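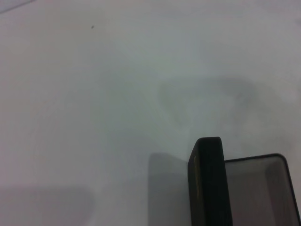 Jan 3, 2020 – bench 2, containers and worktop

Picked up the sorting job left over from September. The aim is to get the small parts for the Grorkgate order out of mixed bags and into clear bins, one part type per bin, before Sumeya Berhe needs the bench for assembly.

Worktop first. Wiped the white surface with a damp cloth and a drop of dish soap, then with plain water, then dried it with paper towel. No solvent. The last time someone used solvent on a white top in this shop it left a dull patch that never came out, and small pale parts are hard enough to find on white as it is. For the nylon washers I put down a sheet of dark card and sorted on that. Much faster. Recommend keeping a sheet in the drawer.

Bins. The see-through plastic ones are staying. Obsa Gebreyes asked for the opaque Forneck type because they stack better, and they do, but you have to pull each one out to see what is in it. With the clear ones a low level shows from the side. Main complaint about clear plastic is static: the thin washers cling to the walls and come out with the next batch. Rinsing in weak soapy water and letting the bins air dry helped. Do not wipe them dry, it brings the static back.

Labels go on the short side, below the rim. Tape across the rim catches on sleeves and peels. Pencil on paper tape for now, printed labels when the part names in Planora are settled. There are still two names for the same spacer in there (the long one and the one Tilahun's drawing uses). I have used the drawing name.

Count for the spacers: 294 good, 4 rejected for burrs on the inner edge. Counted by weight, then by hand, same result both times. Rejects are in an envelope taped inside the cabinet door, not in the scrap tub, so that Obsa can look at them.

Placement on the bench:
Bins at the right, long side parallel to the bench edge.
Middle of the worktop kept clear for laying out.
Bags not yet sorted stay on the shelf underneath, never on top.

Tried the bins at the left for the first hour. Worse for a right-handed person – every pick crosses over the layout area and I knocked a row of spacers out of line.

Not done: the short screws, which are still mixed in two lengths. The difference is small enough that sorting by eye is slow. Will cut a slot gauge from scrap and try that. Also need lids, or at least a cover sheet, if the bins are going to sit out overnight. Dust shows up quickly in the washers.

Sumeya – spacers and washers are ready to use. Leave the screws alone until the gauge is made.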